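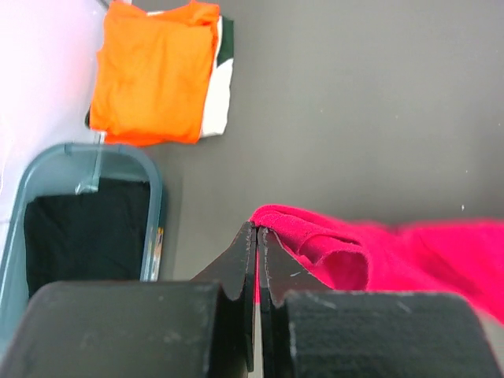 Rain Barrel Kits: Frequently Asked Questions
Mostbridge Garden Supply

Last revised Thursday, April 12, 2018

What is in the box?
The Stando kit contains a diverter, a flexible hose, a brass spigot, two rubber seals and a hole saw. The barrel is sold separately. Screws for masonry are not supplied.

Which downspouts does the diverter fit?
It fits rectangular and round aluminum or vinyl downspouts. Cast iron and copper downspouts need the Babić adapter, which has to be ordered with the kit.

How high should the barrel stand?
The base of the spigot should be at least 11 inches above the ground so that a watering can fits under it. A full barrel on our standard base weighs close to the base's limit of 800 pounds. Set the base on pavers or packed gravel and check it with a level in both directions.

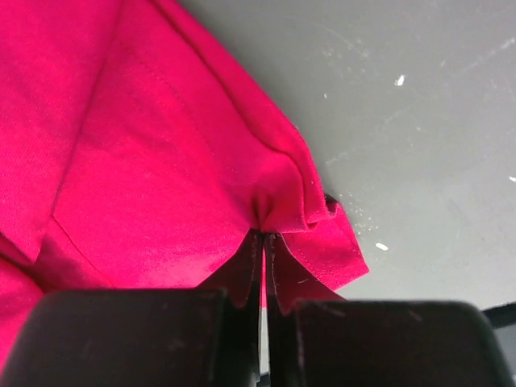
Pink cotton knit, gathered into folds.

Can I link two barrels?
Yes. Join them near the bottom with the linking hose. Both must stand at the same height or the lower one will overflow first. Up to 4 barrels can be linked on one diverter.

Why does the barrel fill slowly?
Check the diverter inlet for leaves and shingle grit. If it is clear, compare the height of the diverter with the barrel inlet. They should be level, or the diverter slightly higher.
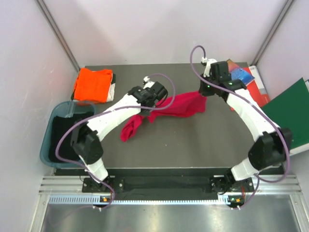

Lambros Michailidis writes that the hose connection dripped until he took out the second seal, and asks whether both are meant to go in. Only one seal is fitted per connection. The other is a spare.

Do I need to empty it for winter?
Yes, in any area with hard frost. Drain the barrel in October, close the diverter with the winter cap and leave the spigot open.

Is the water safe to drink?
No. Use it on ornamental beds, lawns and the soil around vegetables.

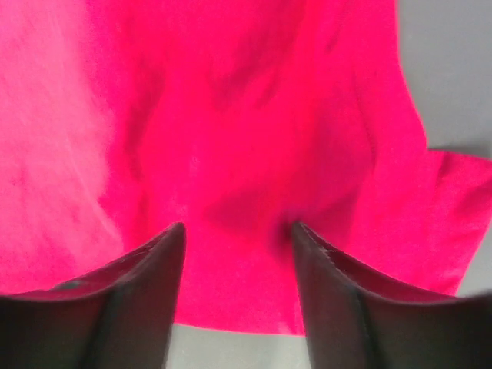
Bright pink cloth on a pale gray surface.

How do I order spare parts?
Quote the part number molded into the underside of the diverter. The replacement spigot is part 73. Orders are handled by Neelam Rastogi at the parts desk.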